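Campbell News Reader

A quieter way to read the news, made by one slightly stubborn person in Altstead

I used to start every morning with 21 tabs open. Papers I agreed with, papers I read so I could be cross with them, a few columnists I'd followed since uni, and one or two blogs that hadn't been updated in years but that I couldn't bring myself to close. By the time the kettle boiled I was already in a mood. Campbell started as my own fix for that, and it's now a proper product you can buy (which still feels odd to type!).

Campbell is a desktop and phone reader that puts coverage of the same story side by side. You choose the sources, all of them. I don't rank them, I don't label them left or right, and I don't stick a little coloured meter next to a headline telling you how biased it's supposed to be. I tried those meters in other apps and found I was arguing with the meter when I should've been reading the article.

What it does

You open a story and Campbell lines up how your sources have reported it. Wording they share goes grey. Wording only one of them uses stays black. That's pretty much the whole trick, and I'm still surprised by how much you notice with it switched on – who calls it a "reform" and who calls it a "cut", who quotes the minister in full and who gives you four words of her.

There's also a setting called Other Side of the Street. Switch it on and Campbell will slip in 2 pieces a day from sources you've added but never open. I put that one in for myself. I'd loaded up a heap of publications I disagreed with, felt very broad-minded about it, and then didn't click on a single one for months.
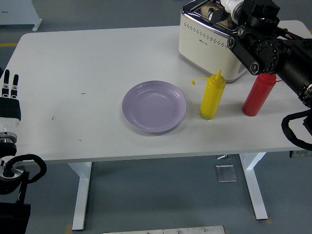

You can switch it off, of course. Plenty of people do around election time and I don't blame them.

Opinion pieces and straight reporting sit in separate columns. This one caused more emails than anything else I've done. Some outlets mark their opinion clearly and some really don't, so when Campbell can't tell, the article goes into a third pile called Unsorted and you can drag it wherever you like. It'll remember what you did with that writer next time.

What it doesn't do

No comments. No trending list. No push alerts unless you ask for them, and even then the most you'll get is one at 7 am and one at 6 pm. It won't summarise an article for you either. I get asked for that a lot, and I understand why, but the wording is the bit I care about and a summary throws the wording out.

It also won't get you past a paywall. If you subscribe to a paper, sign in once and Campbell will show you the full text. If you don't, you'll see the headline and whatever the paper gives away for free.

Under the hood

The matching is done by Flernomov, a small engine I license. It runs on your own machine, so your reading list never leaves the house. The catch is that older laptops get a bit warm on a big news day. If yours does, go to Settings, then Matching, and choose Gentle. Stories will take a little longer to line up, but you'll hardly notice over breakfast.

Local papers work too, provided they have a feed. I test with our own Altstead weekly, and its council coverage is the best thing in my list.

Price and trial

Campbell is $21 a year, and that covers 2 devices. There's a free trial of 21 days and I don't ask for a card up front. When the trial runs out the app stops fetching new stories, but anything you've saved stays put and you can export it as plain text whenever you want.

Orders are handled through Grarar, so that's the name you'll see on your statement. If you change your mind, write to me and I'll refund you. I answer my own mail, usually in the evenings.

Coming up

The October update adds a proper archive search and a larger type size, plus a fix for the bug that kept filing cricket scores under foreign policy. Existing customers get it at no extra cost.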